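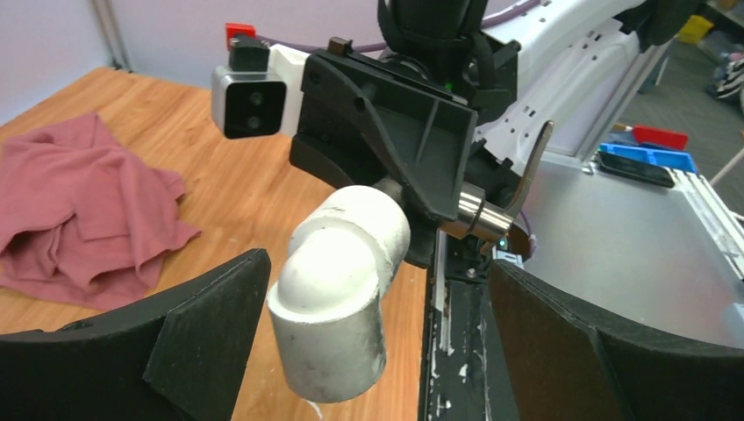 Re: Room wanted near the hospital, three month stay

Hi everyone,

I'm replying to the whole list and not only to Lambros, as a few people have asked me the same thing off-list. His message from Saturday is below for those who joined after it went out.

Lambros Vasilakis wrote:

> Hello all. I start a rotation at the hospital in July and need a furnished
> room for three months. I've been looking through Plandby and have sent
> 38 inquiries. I got 10 replies, and most of those wanted a year's lease or
> a deposit before a viewing. I don't have a car, so I need to be on a bus
> line or within walking distance. I'm quiet, I don't smoke, and I'll be
> working nights for part of the stay. Does anyone know of a room, or a
> better place to look? Is Revlow still renting to short-term people?
> Thanks, Lambros

Lambros, on Revlow first. They do still rent by the month, but only in the building on the north side, and the waiting list is long this time of year. I would put your name down anyway. It costs nothing and people drop off it. Ask for the furnished list by name – the front desk will give you the ordinary one otherwise, and those units come with a stove and not much else.

The other place to try is the Krasniqi house, two blocks down from the main entrance. Mrs. Krasniqi rents the upstairs rooms to students and residents. I stayed there for one winter. The kitchen is shared and there is no laundry, but the rooms at the back are quiet in the daytime, and that will matter on nights. She doesn't use email. Call after dinner and let it ring.

If neither works out, the 274 bus runs from Rirau to the hospital and rents are lower at that end. The ride takes up to 38 minutes in the morning. Check the late schedule before you agree to anything, as the last bus back used to leave before the evening shift ended and I don't know if they've changed it.

Please don't send a deposit to anyone before you or a friend has been inside the room. A coworker of mine paid for a place on the strength of a lease and a few emails, and when she arrived there was a family living in it. She never got the money back. If you can't come down in person, write to me and I can go look at a room for you on a weekday after 2.

One question for the rest of the list – does anyone have a sublet ending in June? Two other people starting the same month have written to me, and they would be willing to share.

Marion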